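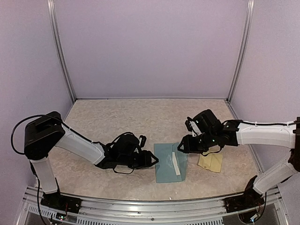 05/02/2022, Sat, bench 2

Film folding again. Still on the teal stock from Unden, Paraschiva cut a fresh stack Friday before she left. Edges better than the last batch but static is awful, sheets grab each other and won't come off one at a time. Wiped the stack down with the damp cloth, let it sit over lunch, bit better.

Question for today is just the half fold. Corner to corner, crease, open, see if it lays flat. Forget the pouch fold till this one behaves.

Sheets 111 mm on the short side, 234 long. Checked against the steel rule, Darius's template is a hair over so stop using it. I wrote DO NOT USE on it.

Notes as I go:
- crease by thumbnail = whitens the film. ugly. bone folder doesnt, if you go slow
- one pass, then leave it under the weight. two passes and it skates sideways
- weight is the 484 g one, the lighter one does nothing
- fold springs back if you take the weight off early. set a timer, I forgot twice

The tabletop pattern is a pain with see-through film. Blotchy beige and gray coming up through the sheet, hard to see where the edge is. Tried a strip of white paper under the long side, helps. Darius wants to cover the whole top in white, I say wait, Olix people are used to it the way it is and they're back in July.

Wickramasinghe film (the clear one) tried once for comparison. Creases sharper but cracked at the corner. Put it back in the drawer, not worth the time.

To do
- ask Paraschiva if Unden does the same thickness in matte
- more bone folders, we have one and it wanders off
- label the good pile and the scrap pile, they look teh same from the door
- Vulano sample roll still not opened, get the end caps off and measure it
- write up crease test properly, this page is a mess

Stack back in its sleeve, flat, nothing on top. Leave it that way pls.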